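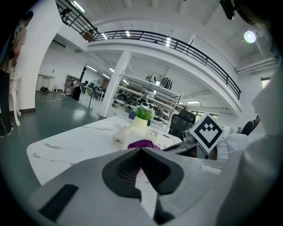

Sesness House Tenants' Association
Minutes of the September meeting, ground floor common room

The meeting opened at 6 p.m. The minutes of the previous meeting were approved with one correction: the bike rack quote was from Prikel, and the minutes had it under Fliko.

1. Common room furniture

The group went over which pieces stay in the room and which go. It was agreed that the table with the white marbled top stays. Two members asked for it to be moved closer to the windows for the winter. Others felt it would block the way to the kitchen. It will stay put until the new year and be looked at again then.

The white side table with the curved legs was offered to anyone in the building who wanted it. One household on the second floor said they might, and will measure their hallway. If they don't take it, it remains next to the pillar. A suggestion to paint it was not taken up.

The black mesh office chair was discussed. It is comfortable but rolls too easily on the green floor. Agreed to keep it and to buy a set of stoppers, up to $40.

2. Things left on the table

Small items keep collecting on the tabletop. The purple cloth, the plastic container and the little white box were mentioned. Owners are asked to pick up their belongings by the end of the month. After that, whatever is left goes on the shelf by the mailboxes. The plant in the yellow pot is shared and stays. Watering will go on the same sign-up sheet as the trash bins. Please do not water it if the day has already been checked off.

3. Floor

Nagano Floor Care sent a price of $1832 to strip and reseal the whole floor, including moving the furniture out and back. Members thought this was high. The floor was last resealed before most of those present moved in, and opinions differed on whether it needs it. Agreed to ask for a second price covering only the strip between the front door and the table. Decision held over.

A reminder that cables run across the floor should be taped down or kept along the wall. The supply closet has tape on the second shelf.

4. Kitchen corner

The Fliko kettle has been replaced under warranty. The fridge will be emptied and wiped on the last day of the month. Unlabeled food will be thrown out.

5. Room bookings

Bookings are limited to 90 minutes in the evening. Daytime bookings have no limit for now. A request to book the room every week through spring was discussed and approved through December only. People using the room should put chairs back at the table when they leave.

6. Other business

The light over the back stairs is out again. Reported to the landlord.

The bike rack quote from Prikel is still good. A vote will be held next month, when more of the upper floors can attend.

Action items
Chair stoppers: to be bought before the next meeting
Second floor price: to be requested from Nagano
Side table: second floor household to confirm
Sign-up sheet: to be reprinted with a column for the plant

The meeting closed at 7:25 p.m.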